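## Chapter 2: Sorting and Shelving Picture Books

This chapter deals with the care of picture books in nurseries, infant classrooms and small public libraries. The learner will study how books are brought to the table, how they are grouped, and how they are returned to the shelf.

A picture book is known first by its cover. Young readers who cannot yet read a title will look for a face or a colour, such as a striped tiger on sky blue.
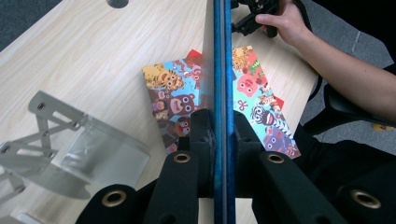 For this purpose the sorting table should be large enough for books to be laid flat. The reading room at Dzene, which holds 3,769 titles, sorts its returns in lots of 30. Each lot is finished before the next is begun.

Animal stories form the largest group in most collections. Their covers are often crowded, and a pig, a zebra and several cats may share the same one. The book is entered under its title and publisher. On Chinese editions the publisher's name may be printed in small characters over the artwork.
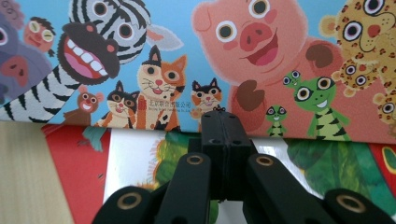 ### 2.1 Grouping by Subject

Books should be placed in broad groups: animals, monsters and make-believe, home and family, feelings. Where a book belongs to two groups, the title decides. A cover may show a one-eyed monster while the title speaks of becoming braver; such a book is shelved under feelings.

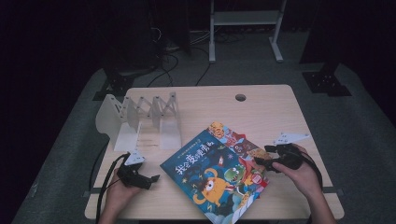 Overlapping books are to be separated before they are checked. The learner should examine the corners, the spine and the inside of each cover, and record any damage on the return slip. Repairs are treated in Chapter 3.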